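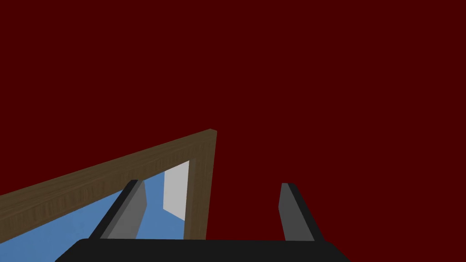 Simulated view from the wrist, gripper open, with the corner of a wooden frame beyond the fingers.

What the arm money is going on this year

The equipment plan for the Chisholm site went in on May 15, 2022, and several of you have asked what is in it. The short version is that we are buying one arm, one gripper and a great deal of computer time, in the reverse of that order.

Readers with long memories will recall the last round. We bought the arm first, admired it for a season, and then discovered that the bench it was meant to serve was too shallow, the power was on the wrong wall and the gripper we had chosen could hold anything we made except the thing we made most of. The arm itself performed faultlessly throughout, mostly as a coat stand.

So this time the simulation comes first. The planning group at Vevness has been building rough scenes with a wrist camera view, and the one at the top of this item is typical of the style: flat colors, plain shapes, a brown wooden frame and a black gripper with gray-faced fingers. It will win no prizes for realism. It did get two departments arguing over finger clearance before a purchase order existed, and that is the cheapest argument we have had in years.

The budget, such as it is

We started with 17 line items. After a long afternoon and a bad lunch there are six. The survivors are the arm, the gripper, a wrist camera, the mounting plate, installation and training. Among the fallen were a second arm, a glass enclosure that somebody had evidently seen in a brochure, and a line that read "misc. robotics" with a number next to it larger than the number for the camera.

Two suppliers are still in the running. Eronel quoted a lower price for the arm and then, on page two, a separate price for nearly everything you would need in order to switch it on. Asex quoted more and included the controller, the cables and the first service visit. Once both quotes were laid out on the same sheet the gap closed to almost nothing, so we are now comparing spare parts and how long each of them takes to answer the phone. One is doing much better than the other on the phone. We will say which after the contract is signed.

Spare fingers deserve a word. They wear, they get bumped into things, and they were missing from the original budget entirely. They now sit inside the gripper line, where we hope they will be safe. If your area expects to handle odd shapes, please tell us now what those shapes are. "Various" was the most popular answer on the last survey and it is very hard to get a quote for.

Training has been the other sore point. It was cut twice and put back twice, and we would like it to stay put back. Last time the training line was trimmed to pay for a nicer stand. The stand is still lovely.

What happens next

Simulation work continues through the spring. Anyone who wants a task tried out should send Vevness the outside dimensions of the part, the height of the bench and some idea of how often the job comes up. A sketch on the back of a packing slip is fine – we have had worse from people with drafting software. Please measure the bench yourself, too. The site drawings are optimistic.

Orders are due to go out in July, if both quotes hold and the freight charge stops moving. Installation dates will follow once we have a delivery date in writing. Until then the corner by the loading door is reserved for the new cell, and the pallets currently living there will need to find somewhere else to be.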